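Para que servem os desenhos nas caixas de papelão?

Há quem diga que basta desenhar um copo quebrado numa caixa para que tudo chegue inteiro. Será? Eu desconfio. Um desenho não segura nada. Quem segura são as pessoas, e elas só tomam cuidado se olharem para ele e souberem o que quer dizer.

O copo quebrado pede cuidado. O guarda-chuva avisa que a caixa não gosta de água (papelão molhado fica mole). As duas setas mostram que lado vai para cima. Como são desenhos, dá para entender mesmo sem ler a língua da caixa.

E o papelão, é forte mesmo? Depende. Olhe a borda: entre duas folhas lisas há uma folha toda ondulada. De pé, essas ondas aguentam bastante peso. Se alguém pisar de lado, amassam.

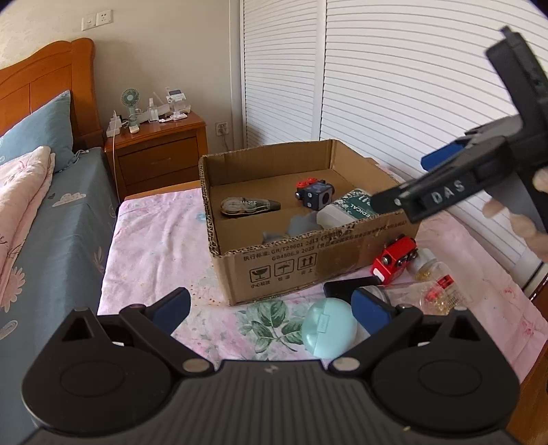 CASA E QUARTO

Nesta caixa os três desenhos estão na frente, junto com letras chinesas. Dentro há um carrinho azul-escuro, uma fita corretiva e um frasco branco deitado. Nada disso é um copo! Uma caixa usada continua com os avisos antigos, então não acredite em tudo o que ela diz. Abra e confira.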